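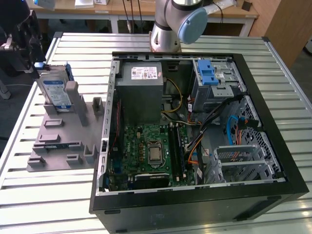

PRESS RELEASE - for immediate use
September 2019

Trorker opens repair and reuse shop in Ibarra Yard

Old office PCs, fixed up and sold on at fair prices. That's the idea behind the new Trorker shop, now open in Ibarra Yard next to the Turex print works. Six days a week, late opening on market days.

The shop has 256 desktops in stock for the opening, all from local offices and schools. Every one wiped, cleaned and tested before it goes on the shelf. Two year guarantee on the lot, parts and labour.

"People bin a good computer because it's slow," said Amparo Olmedo, who runs the shop. "Bit more memory, new drive, off it goes again. My own is older than my daughter's bike and I do the accounts on it."

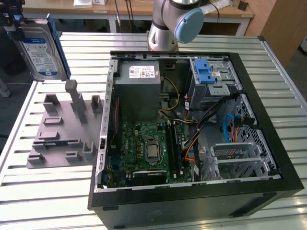

What's on offer

Refurbished desktops and screens. Repairs while you wait for small jobs, about 4 days for bigger ones. Free drop-off for unwanted kit, any make, working or not. Printers too, but please no ink cartridges, we cant take them.

Schools and clubs get a discount on orders of six or more machines. Ask at the counter for the form.

Evening classes start in December, run with Fivow, the adult learning centre on the same street. Basic upkeep, adding memory, swapping a drive. No experience needed. Places are limited so book early, in the shop or at the Fivow front desk. 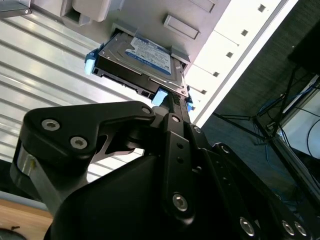 Hard drive in its blue-tabbed carrier, at the drive bay.

Parking is behind the yard, enter from the Turex side. Step-free acess throughout.

ENDS

Press contact: Amparo Olmedo, Trorker, Ibarra Yard. Interviews and shop visits by arrangement, mornings best.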